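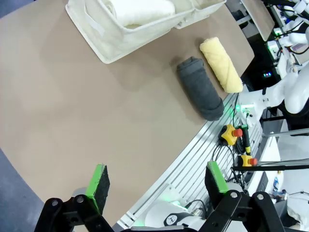
Gray and yellow rolls waiting on the table, one white roll in the basket.

Boss wants robot arms in the linen room. What happens to our hours?

Posted by linencart_4, February 23, 2020
Category: Work > Hotels and laundries

I work in the linen room at Illwood, a spa hotel. There are 4 of us on the day shift. We wash, dry, fold, roll, and fill the baskets that go out to the treatment rooms. A white roll goes in one side, colors in the other, and the front desk gets mad if they're mixed up.

Management has been talking to a company called Avholm about a pair of arms that put rolled towels into baskets. We were told it would "free us up for guest-facing work." I have heard that kind of sentence before, at my last job, and what it meant there was that two people left and were never replaced.

What bothers me is that the towels are already rolled when the arm gets them. Rolling is the part that hurts your wrists. Dropping a roll in a basket takes me a second and I do it while I'm talking to somebody. So what are we buying, exactly? The slide they showed us said 500 towels a shift. We did 512 on a bad day in August with one person out sick.

Has anyone had these put in where they work? Did your hours change? Is there something I should be asking before they sign? I don't want to be the person who whines about machines, but I'd like a straight answer from somebody who isn't selling one.

Tuncay Aksoy
Replied to linencart_4

We got arms at the plant where I work (hospital linen, bigger than you) and they've been in long enough that I can tell you how it went for us. Nobody was fired. Hours are another story. The overtime dried up first, and for a lot of people that was the car payment. Then the evening slot stopped being posted. If you ask management they will say there were no job losses, and on paper they're right.

The work changed too. I used to fold. Now I set things out so the machine can find them, I pick up what it drops, and I stand there. Standing there is the worst of it. You can't chat and you can't get into a rhythm, you're just waiting to be needed. My wrists feel better and my feet feel worse.

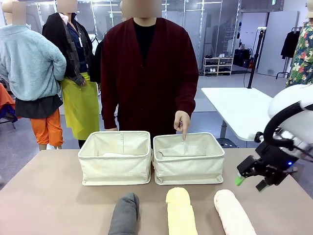 Showing where the towel should go. Three rolls lined up in front of the baskets.

Look at how much of the job is still a person deciding which basket. Somebody has to line up the rolls and somebody has to say what goes where, and when the front desk changes its mind about colors, somebody has to do it all over. Ask who that somebody is and whether it comes with a raise. At our place it didn't. It was called "other duties" and that was that.

Things I'd ask before they sign:

Who is allowed to press the stop button, and will you be written up for pressing it? Get that one in writing. We had a supervisor who counted stops against the shift.

What happens to the 500 number when the towels are different? Thick ones, thin ones, a roll that's coming undone. Ask to see it run with your own linen, the old stuff with the loose threads, for a full shift. Ours was quoted on brand new towels.

Who works the day it's down? If they've cut the schedule to fit the machine, the answer is you, doing two people's work.

And ask about the rolling. You're right about that. If they really cared about wrists they'd start there.

Eetu Vainio
Replied to linencart_4

I maintain this sort of equipment, so take it with as much salt as you like. I think Tuncay is a little hard on it but the questions are good ones. Placing gets automated before rolling for a simple reason: a rolled towel holds its shape more or less and a flat one doesn't. That's an engineering reason. It has nothing to do with which part of the job is hard on people, and a salesman who tells you otherwise is guessing.

I'd also ask for the count of how often a person had to step in. They have that count. If they say they don't keep it, I would worry.

In fairness, I've seen one small laundry, Vandetti, where it went fine. Same hours, same people. They had too much work to begin with, though, and I don't know that it would have gone that way in a slow year.

glenda_rm2
Replied to linencart_4

just learn to run the thing and ask for more money. works for some people

linencart_4
Replied to Tuncay Aksoy

Thank you, I copied your list out by hand and I'm taking it in with me. I asked my manager the stop button question already and she said she'd have to check.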